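Home Articles Authors Archive Search

Filed under: Materials and Buildings, Wood Finishing

4. Edge wear on shared work tables

4.1 Setting and method

The survey covered work tables in shared shops in the Alley district of Villanueva. All of them had been in regular use for at least two years. We recorded the type of edge, the finish, and the depth of wear at the front corner, where people tend to lean or drag material across. Tables with metal edging were left out of the wear figures, as the edging hides the wood under it. Shops were visited first in May and again before the heating season, so that each table was read once in damp air and once in drier air. Figure 3 shows a bench with light wooden borders around a gray work surface.
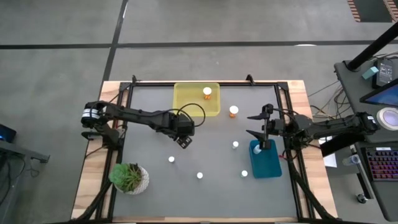

Figure 3. Bench with wooden borders on a concrete floor.

Does the finish matter more than the kind of wood? In our data the finish mattered more, and tables with an oil finish that was renewed each year had less wear than varnished tables left alone.

The difference was largest at the corners. Varnish held up well on flat areas but chipped where the edge was struck, and once it had chipped, dirt and moisture got into the grain. Oil wore away evenly. Shops that used Skinard oil and shops that used a store brand had similar results, so we do not treat brand as a factor.

4.2 Readings

Wear depth was taken with a Terkex gauge at 97 points. At 13 of these the two visits gave different readings, and the later one was used. Most of the changes were small and can be put down to swelling of the wood in May. The gauge was zeroed on a glass plate before each table.

Borders were read separately from the center of the table wherever the two were made of different materials.

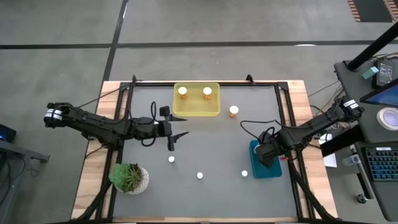
A border takes most of the knocks and can often be replaced on its own, which makes it the cheaper part to repair. In the shops we visited, a worn border was usually sanded once or twice before it was changed. Sanding took around 4 hours per table, including drying time for the new finish. Owners who waited until the grain had opened up spent longer on the job, and some had to fill the corners first.

Recent items
Moisture and glued joints in older floors
Shelving loads in small storerooms
Oil finishes compared: a second look
Notes on concrete dust and floor sealers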